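Folding and Sorting Laundry on a Bed: A Household Task Study
Final report, submitted 2019-05-15
Group members: Anahera Pearce, Nivaldo Bastos, Huia Ngata, Naveen Mittal
Supervisor: Saskia Halliday

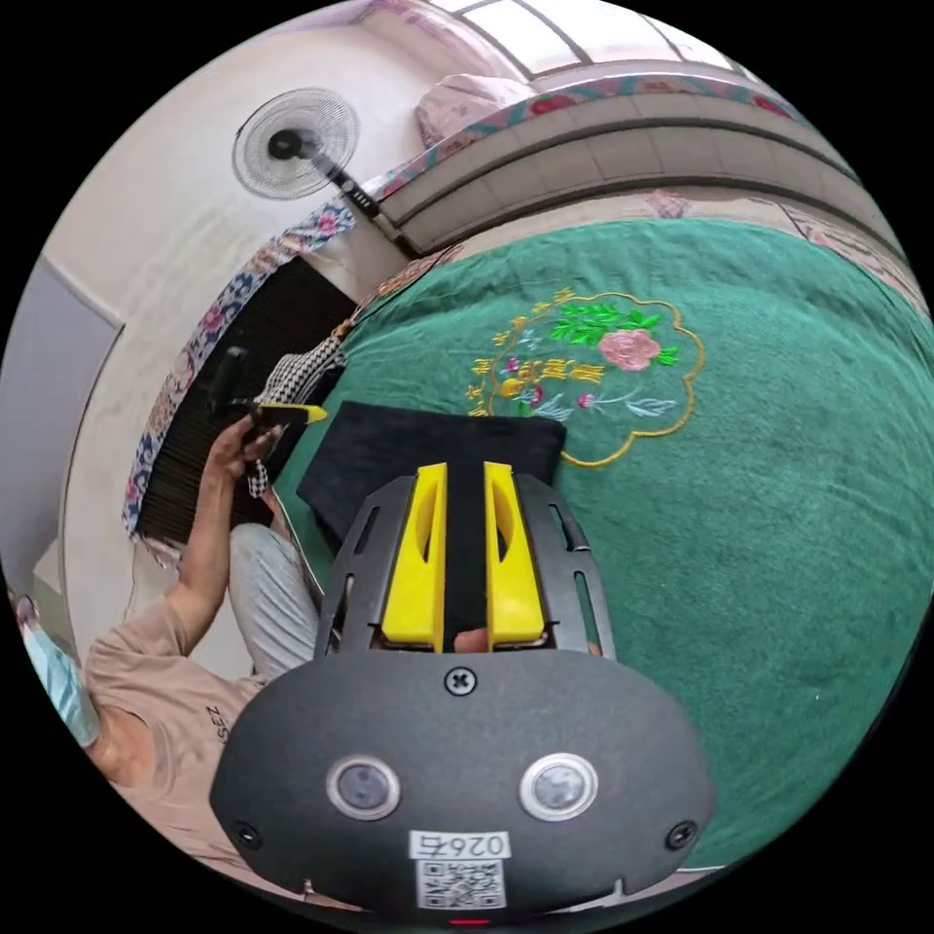 Figure 1. Folded black cloth on the green blanket, with a checkered cloth at the left.

1. Introduction

Folding laundry is a chore that most people learn at home and rarely think about again. Our group wanted to look at it as a piece of work with a start, an end and a set of decisions in between. We chose to do the folding on a bed because three of the four of us fold our clothes there at home. A table is the surface shown in most housekeeping guides, but small apartments often do not have one that is free.

The project had two questions. First, how does a soft surface change the way a person folds? Second, does the order in which items are picked up make a difference to how neat the finished stack is?

2. Setting

The work took place in the spare bedroom of the apartment that Anahera and Huia share. The bed stands with one long side open to the room. It was made up with a pink-and-white patterned sheet and a large green blanket on top. The blanket is plush and has an embroidered motif in the middle: a pink rose with green leaves, inside a scalloped gold border, with gold stitched characters. It belongs to Huia's family and was already on the bed when we started planning, so we kept it.

The blanket ended up mattering more than we expected. Plush fabric grips cloth. A shirt laid on it stays where it is put, which helps with the first fold, but it also drags when you try to slide the shirt to one side. The embroidery is stiffer than the rest and makes a slightly raised patch. Thin items laid across the stitching did not lie flat.

3. Materials

The laundry was ordinary household washing, all of it clean and dry before each session. We sorted it into four groups:

Plain dark cloths and T-shirts
Checkered and patterned cloths
Towels
Small items such as socks and handkerchiefs

We left out bed sheets. A full-size sheet covers the whole working area and would have needed a different method.

4. Method

We held five sessions. In each one, a single person folded while another kept notes. The items began in a pile at the foot of the bed. The person folding placed each one on the blanket, folded it, and moved it to a stack near the pillows.

In the first two sessions, people could pick up items in any order they liked. In the next two, they had to finish one group before starting another. The last session was a free one again, to see whether anyone had changed their habits.

After each session the note taker gave the stack a neatness score out of 100. The score covered the edges, the height of the folds and whether the stack leaned. Naveen wrote the scoring sheet, and we all tried it on the same stack before the first session so that we would be judging in a similar way.

5. Observations

Dark cloths were harder to fold evenly than we had assumed. On a plain black cloth the seams and edges are difficult to see, and the person folding has to find the corners by touch. The green blanket gave enough contrast to show the outline of the cloth, but the layers inside a fold still ran together. Nivaldo refolded more dark items than anything else.

Checkered cloths were the easiest. The lines of the pattern work as a guide, and a crooked fold shows up right away. Huia began lining up the squares before making the first fold, and the rest of us copied her in the later sessions.

Towels stayed in place well but made thick folds that pushed down into the mattress. Any stack with towels on top leaned toward the open side of the bed. Putting them at the bottom fixed most of this.

Small items slowed everyone down. When order was free, people left them until the end and then rushed. When they had to be done as a group, the socks were paired more carefully, although the session felt longer to the person doing it.

Posture was also a problem. The bed is low, and reaching across to the stack meant bending at the waist again and again. Anahera moved her stack closer halfway through a session, and we allowed this from then on.

6. Discussion

The grouped sessions gave the neater stacks, mainly because folds of the same size were placed on top of each other. We do not want to claim too much from this. By the third session everyone had practiced, and that could explain part of the change. In the final free session, all of us grouped at least some of the items without being told to.

On the first question, the soft surface mostly affected the last step. Folding on the blanket was fine. Stacking on it was not, and a firm board under the stack would probably have helped.

7. Limits and further work

We used one bed, one blanket and four people who know each other well. Our scores were given by members of the group, who also knew which kind of session they were scoring. A repeat in June is planned with a smooth cotton cover in place of the plush one. We would also like to try a light-colored cover for the dark items and to raise the working height.

8. Division of work

Anahera Pearce: setting, sessions, section 2
Nivaldo Bastos: sorting of materials, sections 3 and 5
Huia Ngata: sessions, figure, section 4
Naveen Mittal: scoring sheet, sections 6 and 7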